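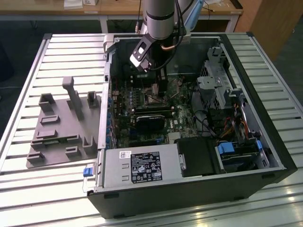
Most home exercise gear wears out early from sweat and from being put away dirty. Ten minutes on a Friday is enough to keep it going.

## Mats

Wipe the mat down after every session with warm water and a small squirt of dish soap on a cloth. Vinegar is fine on vinyl, but keep it off natural rubber. Hang the mat over a rail or the back of a chair until it's dry on both sides, then roll it with the top side facing out so the ends don't curl up next time.
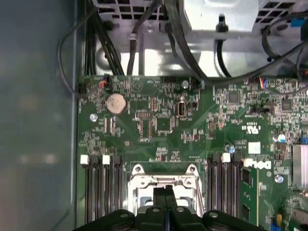
Once a month, give it a proper wash in the tub. Let it soak for 15 minutes, rinse, then roll it up in an old towel and lean on it to squeeze the water out.

## Bands and tubes

- Check for small nicks near the handles before you start. A nicked band goes in the bin.
- Wash in plain water and dry in the shade.
- Dust latex bands with a little cornstarch if they've gone sticky.
- Don't leave them in the car in July.

## Dumbbells and kettlebells

Bare iron gets a coat of rust in a damp basement. Scrub it off with a stiff brush, wipe with a dry rag and rub in a few drops of mineral oil. Wipe off the extra or the handle will be slippery. Rubber-coated weights only need soapy water.
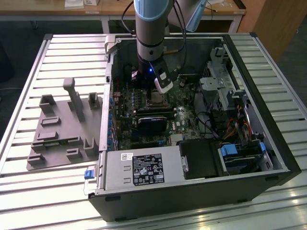 Tyson Lapointe wrote in to say that he skips the oil and uses paste wax on his kettlebells, two thin coats buffed well, and that it holds up better with chalk. It would suit anyone who finds oil messy.

## Shoes

Pull the insoles out and let them air overnight. Stuff wet shoes with newspaper and change it before bed. Keep them away from the heater, which can soften the glue.

Laces can go through the wash in a sock with a knot tied in the top.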